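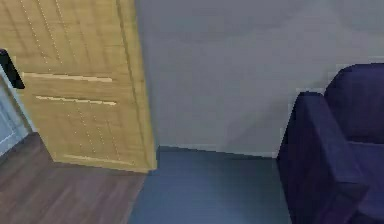 Posso tomar banho com o fio de prata?
Pode tomar um duche rápido de vez em quando, mas piscina e mar ficam de fora, porque o cloro e o sal escurecem a prata.

4. Como ajustar e cuidar do seu fio Kulis

Olá outra vez! Se já tirou o fio do saquinho (secção 3), vamos ao que me perguntam mais: o comprimento e a limpeza.

4.1 Pouse o fio esticado sobre um pano macio. Eu uso sempre uma toalha velha, que não escorrega.
4.2 Abra o fecho com a unha e passe-o pela argola que quiser. A primeira dá 60 cm, as outras vão encurtando.
4.3 Feche e puxe de leve. Tem de ouvir um clique pequenino!
4.4 Só agora enfie a medalha, com a gravação virada para fora.

Nota: na versão Dralen a medalha já vem presa, por isso salte o passo 4.4.

Cuidado: não force a argola com alicate. Já me chegaram 11 fios abertos assim e o arranjo nunca fica tão bonito como o original.

4.5 Para limpar, água morna, uma gota de sabão neutro e um pincel bem macio (o meu é de aguarela). Enxague e seque logo.
4.6 Dê o brilho final com o pano Cunell que vem na caixa. Esse pano não se lava, mesmo quando fica preto, é assim que ele trabalha.

Nota: as peças com banho de ouro levam só o pano, sem sabão.

Se a gravação perder o contraste, escreva ao Mostafa Bensaid, que grava tudo à mão na nossa oficina, e diga-lhe o número que está no verso da medalha. Os fios comprados desde março têm esse número também no cartão.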